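Bellberg desk grommet hole, plug it or leave it?

edvin_s
Got the Bellberg table secondhand in January, light wood grain top. Theres a cable hole near one corner and crumbs go straight down it. I snack at this thing all day. Plug it? Tape? Seller wanted 34 bucks so not complaining much

raj_dinesh
Leave it open. You'll want it for a charger sooner or later

embla34
disagree, get a cap. Hardware store, bring a ruler. Mine was open for 7 months and I lost an earring AND a usb stick (well, found the stick)

edvin_s
ok but whats the real fix for crumbs. Chip bags never stay shut once theyre torn

embla34
jars. Square ones with a lid. Dump the bag in, done

raj_dinesh
Jars for chips?? they break up going in, then you have a jar of dust. Roll the top down, clip on it. Been fine for years

vidar_657
nuts and candy = jar, chips = clip. Can we stop fighting

edvin_s
Tried both at lunch. Small square glass jar, black lid, looks nice on the table, but way too small for a whole bag.
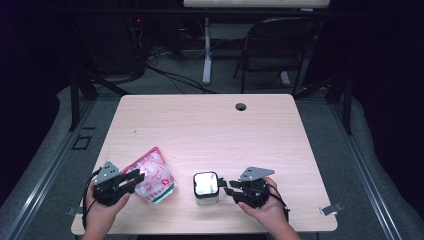

So now I've got half in the jar and half in the bag and im back to clips. Might get a bigger one from Fagerlund if they still carry them. Also the carpet under the desk is gray and shows everything, vacuumed twice already

embla34
told you, cap first. then a bigger jar

raj_dinesh
or eat in the kitchen lol

edvin_s
not happening. measuring the hole tonight, will post the size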